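Kirent bedroom cell – setup and upkeep notes

Hi! I look after the bedroom cell, and this README lives in the same folder as the recordings so that whoever downloads the data also gets the grumbling that goes with it. Nima Ansari wrote the loader and Setareh Mousavi does the evening shift. Everything in here that sounds opinionated is me.

## What's in the folder

- `episodes/` – 168 episodes, one folder each, all bed-side tasks (smoothing, folding, picking up fabric)
- `calib/` – camera and wrist calibration, one file per arm
- `maintenance.md` – the running log, newest at the top
- `tools/` – Nima's loader and my homing script

Episodes are named by task and then by order of recording. If there's a gap in the numbering, I pulled that one because a joint reading dropped out partway through. I've kept the gaps so the log still lines up.

## The arms

The cell has 2 arms, left and right, plus the head camera. The arms run on Okora controllers with our own mounting plates, and the fingers are the long pointed kind, which I like for fabric because they'll slide under a fold without bunching it up. They do wear, though. I swap a pair of fingertips when the points start to look shiny and rounded, and I always change both fingers on a hand together so they meet evenly.

To swap them:

1. Park the arm over the bed with `home.py --park`.
2. Cut power at the controller and wait for the fan to stop.
3. Undo the screws at the base of the finger. Keep a hand under it!
4. Fit the new one, snug it up, then close the gripper by hand and look for daylight between the tips.
5. Power on, home, and run `grip_check.py` before recording anything.

If step 4 shows a gap, back the screws off and start over. I've tried to calibrate my way around a crooked fingertip and it cost me an entire afternoon in June.

## Cables

Cables are my favourite subject, sorry. The gripper lead needs enough slack to let the wrist turn all the way over, and no more than that. Too tight and it tugs the connector, too loose and it finds the bedding. Turn the wrist through its whole range by hand with the power off and watch the loop the entire time. If it touches the mattress anywhere, re-tie it higher up.

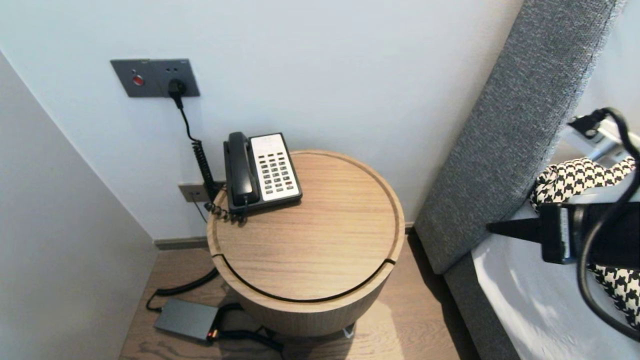

I do a floor check before every session, and it starts at the bedside corner. Get down and look, because you won't see it properly standing up. The adapter lying on the floor to the left of the round table should have its little orange-red light glowing, and the black cords trailing from it under the table need to stay clear of your feet. The phone on the table has its own coiled cord going down toward the wall, so don't grab that one by mistake when you're tidying. Setareh did once and we spent ages wondering why the arm was fine.

The plug in the wall plate stays in. The round red button beside the socket is part of the room, so please leave it alone, and use the proper stop on the Keane box by the door if you need the arms to quit in a hurry.

## Start of session

- Floor check, as above
- Wipe the head camera with the soft cloth (the one in the zip bag, please)
- Power on the left arm, then the right, and let each finish homing
- Run `grip_check.py` on both hands
- Record one throwaway episode and watch it back

The throwaway is worth the bother. Most of the faults in the log were caught there, usually a camera that had crept a little to one side.

## Regular upkeep

I re-grease the wrist joints every 600 hours of running time, and the counter is in the Okora menu under service. Go easy with the grease – a bead the size of a grain of rice is plenty, and any extra ends up on the sheets. Mounting bolts get a check with the torque wrench at the same time. If you find a loose one, write down which arm and which bolt, even if it only took a tiny nudge.

After any work on the wrist, redo the calibration for that arm and save it as a new file. Please don't overwrite the old one, as the earlier episodes still point to it.

## Known problems

- The right gripper reports a slightly open position when it's fully closed. Nima's loader corrects this, but the raw files don't.
- Homing sometimes stalls if the cell has been off overnight. Power down, wait, try again.
- Colour balance drifts a bit in late afternoon. I haven't fixed it and I'm not sure I want to.

## Sharing

The folder is mirrored on Ovasero for anyone on the project. If you spot something off in an episode, add a line to `maintenance.md` with the episode name and your initials, and I'll have a look the next time I'm in the cell.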